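About us

Hi, I'm Tharushi Nanayakkara, and I run the gripper bench at Kellton. We're a small shop on the upper floor of the old Merkorley building, and what we do is look after hand-held grippers: the kind people carry through a home, picking up clothes and cups and whatever else needs picking up. We set them up, we clean them, we fix them when they come back sounding like a pepper mill.

I started this with Prasanna Weerasinghe, who had spent 9 years repairing sewing machines in Cleston and could hear a bad pivot from the next room. Our first workbench was a door on two filing cabinets. We still have the door!

Most of what lands on the bench is finger trouble. The pads wear, or one of them gets put back at a slightly different angle from its partner, and then the jaws close fine on a box and hopelessly on a shirt. So we set both fingers together, always as a pair, and check them against each other before the pads go on. After that come the pivots - a drop of light oil, wipe, open and close it 18 times, wipe again. (Prasanna says 18. I've never gotten a reason out of him.)
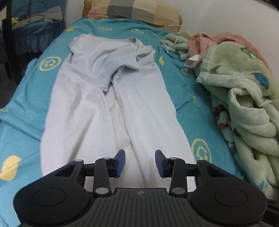

Fabric is the fussiest thing you can ask a gripper to hold, so that's what we tune for. A thin hem wants the pads to meet squarely at the tips. Thick seams are easier to grab but they push the fingers apart, and any play in the links shows up right away. Lint is the other headache. It works its way into every groove, and fleece is the worst of the lot, so please brush yours out before you put it away for the night.

Sabina Munasinghe joined us in March to take over the logbook, and thank goodness, because my handwriting was costing us time. Every gripper gets its own page now with the pad changes, the oil and any odd noises the owner mentioned. We're at 3,776 entries, and she has typed up all the old ones too.

If yours is sticking, pinching crooked or just feels loose, bring it up to us with the pads still on, even if they're worn out - the wear tells us a lot. Ring the lower bell, the upper one hasn't worked in ages.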